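Review: Traletti two-finger gripper kit, tested on a two-arm sorting bench
31 Jan 2021

Rating: three out of five

The Traletti kit is sold as a matched pair of adaptive grippers for small collaborative arms. In the carton are two grippers, two wrist adapters, the cables, a bag of screws, a hex key and a printed manual of 18 pages. We bought ours through Masley, the regional distributor, and ran the pair on a bench that sorts short cylinders into open plastic bins by colour.

This review is mostly about one fault. The kit has good points and I will get to them, but anyone thinking of running it unattended should read the next section first.

The fault

On power loss, the Traletti gripper is supposed to hold its last position. The manual says so twice. Ours did this without trouble for the first week. After that, the left gripper began to let go on a brief supply dip. The fingers did not spring open. They relaxed by a few millimetres, enough for a smooth part to slide out, and the controller went on reporting a closed grip.

The second half of that is the real problem. A dropped part in a plastic bin is a nuisance. A controller that believes it is still holding a part will carry on with the rest of its cycle, and in our case the arm travelled to the next bin, opened over it and logged a good placement. The count was wrong from that point on, and the only sign of it was a cylinder lying in the wrong place at the end of the run.

We logged 1201 cycles over the test. The false closed signal turned up in 5 of them, all on the left gripper. That is a low rate, but it is too high for anything heavier or sharper than what we were handling.

Tracing it

The first suspect was the supply, so we swapped it for a Workeck bench unit with a known clean output. The fault came back on a deliberate dip of 60 milliseconds. Swapping the grippers from left to right moved the fault with the gripper, which cleared the arm, the wrist adapter and the cabling.

With the cover off, the holding brake on the bad unit had a set screw that turned by hand. The same screw on the good unit had thread compound on it and would not move without a tool. The position sensor sits on the motor side of the brake, so slip past the brake never reaches it. A loose screw explains the drop. The sensor placement explains why the controller had no idea.

We cleaned the screw, applied medium-strength compound and refitted it. The dip test has been clean so far, although the sensor is still where it is and would still miss a slip from any other cause.

Support

Masley answered in two days and offered an exchange. They also passed on a service note from Traletti that mentions the set screw. The note is not on the public download page, and it should be. The reply did not deal with the sensor at all.

Handling and grip

With the brake sorted out, the gripper is pleasant to use. The linked fingers follow a round part well, and we saw no marks on painted surfaces. Grip force is set in coarse steps, and the lowest is still a bit much for thin-walled tube. Tall parts need care: if the fingers close near the top, the lower end can swing as the arm slows down.

The fingers are bulky at the knuckles. Over a narrow bin this matters, and we had to raise the approach height to keep them clear of the rim. A wider bin is easier to work with. Two arms over one row of bins also need a keep-out zone between them, which the supplied software will not set up for you.

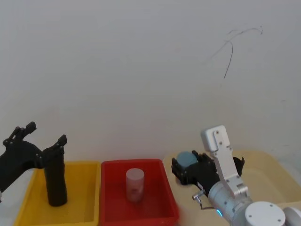

Sorting bench with both grippers over the bins, pink cylinder in the red one.

The black finish is smooth and wipes down easily. It also makes a dark part hard to pick out against the fingers on a monitor, so a black cylinder is a poor choice for checking grip by eye.

Compared with

The Ó Conaill gripper costs more and weighs more, and its fingers are less forgiving on odd shapes. Its sensor is on the finger side of the brake – a slip shows up as a slip. For unattended work I would pay the difference.

Before you run it

Take the cover off each gripper and check the brake set screw. Do a dip test with a soft part in the fingers and watch the part, not the status light. Add an outside check on the part itself, such as a beam sensor below the fingers or a scale under the bin. Keep hands out of the bins while either arm is holding anything.

Three stars with the screw fixed. I would have given two for the kit as it came out of the carton. The exchange unit from Masley has not arrived yet, and I will add a note on its set screw when it does.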